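Kabel, Nullpunkt, Greifer: ein langer Tag mit unserem Arm

Eingetragen am 11. Juli, Rubrik Werkstatt

Wer hier schon länger mitliest, weiß, dass ich bei Donine für genau eine Maschine zuständig bin, und dass ich über diese Maschine ziemlich viel reden kann. Sie ist ein weißer Arm auf einem fahrbaren Unterbau, vorne ein Greifer mit orangefarbenen Teilen, und ihr Arbeitsplatz sind Badezimmer. Richtige Badezimmer, in Wohnungen, mit allem, was dort so herumsteht. Gestern war wieder großer Wartungstag, und weil nach dem letzten Beitrag im Januar etliche Fragen zum Einrichten kamen, schreibe ich diesmal alles der Reihe nach auf.

Erst der Unterbau

Angefangen habe ich unten. Der Wagen hat vier Stellfüße, und wenn einer davon nicht satt aufsitzt, merkt man das am Handgelenk oben sofort: Der Greifer zittert nach jeder Bewegung nach, ganz fein, aber für eine Spülkastentaste reicht es, um danebenzudrücken. Fliesenböden sind da tückisch. Eine Fuge unter dem hinteren linken Fuß, und man sucht zwei Stunden lang einen Fehler in der Regelung, den es gar nicht gibt (ich habe diese zwei Stunden schon einmal gesucht!).

Also Wasserwaage auf die Grundplatte, Füße herausdrehen, kontern, noch einmal messen. Danach drücke ich mit der flachen Hand seitlich gegen den Sockel. Wackelt nichts, geht es weiter.

Die Gummiplatten unter den Füßen habe ich bei der Gelegenheit getauscht. Die alten waren hart geworden und rutschten auf glatten Fliesen. Die neuen sind von Heitmann, etwas weicher und einen Tick dicker, weshalb ich die Höhe im Programm nachziehen musste. 2 Millimeter klingt nach nichts, aber der Arm nimmt es genau.

Nullpunkte und Gelenke

Dann kommt der Teil, auf den ich mich jedes Mal freue. Alle Gelenke fahren langsam in ihre Referenzstellung, und ich stehe daneben und höre zu. Ein gesundes Gelenk surrt gleichmäßig, und nach ein paar Monaten kennt man die Stimmen auseinander. Der Ellbogen klingt ein bisschen heller als die Schulter, das war schon immer so. Das Handgelenk hatte diesmal ein leichtes Schaben, kurz vor dem Anschlag. Schuld war eine Kabelschelle, die sich gedreht hatte und am Gehäuse entlangstrich. Gelöst, zurückgedreht, festgezogen, Ruhe.

Der Betriebszähler stand bei 1052 Stunden. Ab 1000 sollen laut unserem Wartungsheft die Verschraubungen am Flansch mit dem Drehmomentschlüssel geprüft werden, und das habe ich brav gemacht. Zwei ließen sich noch ein Stückchen nachziehen. Ich markiere die Köpfe mit Lackstift, so sehe ich beim nächsten Mal auf einen Blick, ob sich etwas bewegt hat.

Der Greifer

Für den Greifer räume ich mir immer einen eigenen Tisch frei. Finger ab, Führung mit einem fusselfreien Tuch auswischen, einen Hauch Fett drauf, Finger wieder dran. In Bädern setzt sich in die Führungen eine Mischung aus Staub, Papierfasern und Haarspray, die eine erstaunliche Klebkraft hat. Ich hatte auch schon Zahnpasta drin.

Die Greifkraft stelle ich danach neu ein, mit einer alten Federwaage, die noch aus meiner Ausbildungszeit stammt. Das Steuerprogramm, bei uns läuft Zukcombe in der Version 421, rechnet zwar aus dem Motorstrom eine Kraft aus, aber ich vertraue lieber beidem zusammen. Stimmen Waage und Anzeige überein, darf der Arm wieder an Sachen, die man zerdrücken kann.

Im Bad einrichten

Mit frisch gewarteter Maschine ging es dann ins Bad, und da wird es eng. Zwischen Duschwand und Toilette bleibt gerade genug Platz für eine vernünftige Armstellung. Ich führe den Arm beim ersten Anfahren von Hand, mit gedrosselter Geschwindigkeit, und speichere die Zwischenpunkte einzeln ab. 17 sind es geworden, mehr als mir lieb ist, aber jeder davon hat seinen Sinn. Über den Spülkasten zum Beispiel fahre ich grundsätzlich von oben an. Von der Seite käme der Unterarm zu nah an die Fensterbank.

Dunkle, glänzende Wände sind übrigens eine eigene Wissenschaft. Der Abstandssensor sieht darin alles Mögliche, nur selten die Wand. Ich habe die Flächen deshalb als feste Sperrzonen eingetragen und großzügig Luft gelassen. Bei Tageslicht durchs Fenster kommt noch das Gegenlicht dazu, und die Lamellen der Jalousie werden für die Kamera zu einem einzigen weißen Fleck. Ich kalibriere darum lieber gleich bei dem Licht, bei dem später gearbeitet wird.

Mein Sorgenkind bleiben die Leitungen am Handgelenk. Die schwarzen Kabel hängen dort in weiten Bögen unter dem Greifer, und so viel Länge brauchen sie auch, damit sich das Gelenk ganz durchdrehen lässt. Nur schwingen sie beim Absenken über der Toilette gern nach. Kürzer binden hatte ich probiert, da spannte es in der Endlage. Jetzt liegt ein Schlauch von Clestton bereit, weich und geschlitzt, mit dem ich die Bögen zusammenfassen will.

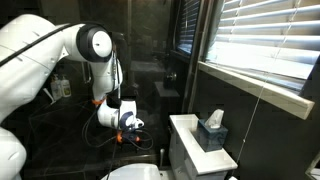

Was als Nächstes drankommt

Der Kabelschlauch natürlich, den ziehe ich diese Woche noch auf. Dazu brauche ich den Arm in einer Stellung, in der das Handgelenk frei nach unten zeigt, und am besten eine zweite Hand zum Gegenhalten. Vorher messe ich die Länge bei voller Drehung in beide Richtungen und gebe ein paar Zentimeter dazu.

Dann steht die Haube am Ellbogen auf der Liste. Die runde Kappe lässt sich mit etwas Gefühl abhebeln, dahinter sitzt die Dichtung, und die möchte ich mir bei der feuchten Luft im Bad einmal in Ruhe ansehen. Falls ihr so etwas selbst macht: Nehmt einen Kunststoffkeil und keinen Schraubendreher. Der weiße Lack verzeiht keinen einzigen Ausrutscher, ich spreche aus Erfahrung.

Und ich will endlich einen ordentlichen Ablauf für das Abwischen haben. Bisher nehme ich ein leicht feuchtes Mikrofasertuch und fahre die Schalen von oben nach unten ab, die Fugen zum Schluss mit einem weichen Pinsel. Das klappt gut, dauert aber, und mit Glasreiniger gehe ich nicht mehr dran, seit die Zierstreifen davon matt geworden sind. Wenn jemand ein Mittel kennt, das Seifenreste löst und Kunststoff in Frieden lässt, schreibt es mir bitte in die Kommentare!

Die Sicherungskopie mit den neuen Punkten liegt auf dem Werkstattrechner, im Ordner mit dem Datum im Namen. Die alte Fassung lasse ich noch daneben stehen, bis der Schlauch dran ist und ich alle Punkte einmal durchgefahren habe.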